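Home | News | Livestock | Machinery | Markets | Classifieds | Contact

Corrigan mart's new sheep race opens, closes, and opens again

Print this page | E-mail this to a friend

The sheep handling race at Corrigan mart is back in use after a November in which it spent more time being looked at than walked through.

The race, a galvanised run with a three-way drafting gate at the far end, was bought to replace the timber one that generations of local farmers had leaned on, sworn at and, in places, driven into. It was put up on the concrete behind the sale ring and was meant to be ready for the breeding ewe sales. The first pen of hoggets went up to it, looked in, and went home again by the way they had come.

"They took one look at it and turned as a body," said Éabha Rafferty, the mart manager. "I have seen sheep refuse a gap before. I had never seen them do it with such good manners."

The trouble was traced, after a certain amount of standing about, to the side sheets. These are solid to just above the height of a ewe's back, as most people would want them, but the panels nearest the mouth of the race had been bolted on with the shiny side facing in. In the low morning sun the entrance lit up like a dance hall. By dinner time the sun had moved off and the same hoggets walked through without a murmur, which did nothing to help those who had already blamed the dog.

The supplier, Stukley, sent a fitter out to turn the panels. He turned them. It was then found that the latch on the drafting gate, which had been perfectly happy before, would no longer reach its keeper. A second visit was arranged.

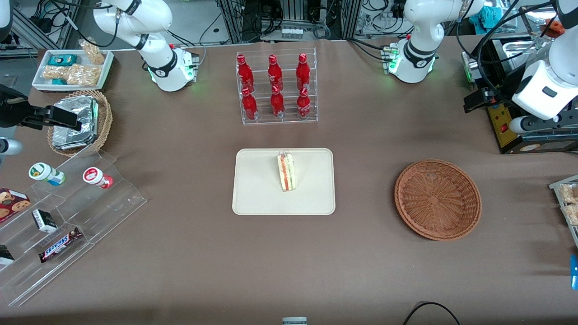
A triangular sandwich on a tray at the centre of the work table.

In the meantime the old timber race was brought back from the field where it had been stacked for burning. Two of its hurdles had already been promised to a man for his hens and had to be asked for politely. The rest went together in an afternoon, with baler twine where the pins used to be, and 804 head were put through it at the next sale with no complaint from either the buyers or the sheep.

This has, naturally, started talk. There is a body of opinion in Corrigan that the old race should never have been taken down, and it is held most firmly by people who signed the letter two years ago asking for it to be condemned. Áine Cullinane, who keeps Texels above the town and put her own name to that letter, sees no difficulty.

"It was dangerous then and it's dangerous now," she said. "But you knew where the danger was. There was a nail at the second post and you kept your coat away from it. With the new one I'd have to start learning all over again."

She did allow that the new drafting gate was a pleasure to use once it shut. The handle sits at the hip, so a person can work it and keep an eye on the ewes coming up, and it swings without the shriek that used to let the whole townland know that sorting had begun. One neighbour is said to miss the shriek. He used to time his breakfast by it.

The new race takes more than 30 ewes nose to tail and narrows at the foot, so that a ewe who changes her mind halfway along has nowhere to turn and must take her second thoughts forward with her. The sides can be brought in a notch for lambs. There is a footbath tray that drops into the last section, and a guillotine gate at the front that is worked by a rope, or will be when the rope comes.

The rope is a matter of its own. It was left off the order, it seems, on the grounds that a mart would surely have some. The mart has a great deal of rope. All of it is either too thick for the pulley or is holding up something else.

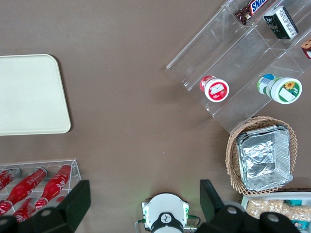
The tray, empty, at one side of the table, with a clear tiered organiser at the corner and a Snickers bar near the top of it.

Stukley's second visit took place early in the morning, before the sun could give an opinion, and the latch was reset in less time than it took to find the key to the yard. The fitter also packed up one leg with a steel shim where the concrete falls away towards the drain. Mart staff had been meaning to mention the drain.

A trial run was held the same day with 214 store lambs belonging to several owners, all of whom turned up to see whose would go first. The lambs went through in a steady line. The only hold-up came at the gate itself, where four people had gathered to admire the latch and were standing in the way of the lambs coming out.

"I asked them to move and they said they were observing," said Ms Rafferty. "I gave them a board each and put them to work at the back. They observed a good deal less after that."

Not everything has been settled. The new race is a foot and a half longer than the old one, and its tail end now sticks out into the lane used by trailers backing up to the unloading bay. A driver with a good eye can get round it. A driver with a middling eye has already left a streak of blue paint along the last panel, and although everyone in the yard knows which trailer is missing some blue paint, the matter has been treated with great delicacy.

One answer would be to shift the whole run back towards the ring. That would mean lifting the anchor bolts, which went in with a resin the fitter described as permanent, and he did not appear to be boasting. Another would be to move the unloading bay, which has been where it is since the yard was laid and has a wall on either side of it. The third, and the one that seems likely to be taken up, is to paint the end panel yellow and trust to people.

There is also the question of what to do with the timber race, which has now earned its keep twice. Irance, the dealer in second-hand yard gear out the coast road, offered to take it away for nothing. This was felt to be on the low side. A counter-offer was made of something, and Irance has gone off to think about it. The man with the hens has been told he may have his hurdles back, except for the one with the nail, which Ms Cullinane would like to keep.

The weigh crate, a Zonitz, stays where it was at the head of the old run and has been joined to the new one by a short length of hurdle. It is the only piece of equipment in the yard to have come through the whole business without being moved, mended or discussed. It reads two kilos heavy, as it always has, and sellers have asked that this be left alone. Buyers have asked that it be looked at. The mart has promised to consider both requests, and the crate will be tested with the rest of the scales in the spring.

Farmers bringing sheep to the next sale are asked to come in by the top gate, to keep to the left of the yellow panel if it has been painted and to the left of where it would be if it has not, and to have their dockets filled in before they reach the race. Unloading begins at 7 am. Dogs are to stay in the jeep until they are called for, including the one that was blamed, which has since had an apology from two of the three people concerned.

Anyone with 20 feet of thin rope that isn't holding anything up is asked to leave it at the mart office.

Print this page | E-mail this to a friend

Back to top | More livestock news | Mart reports | Home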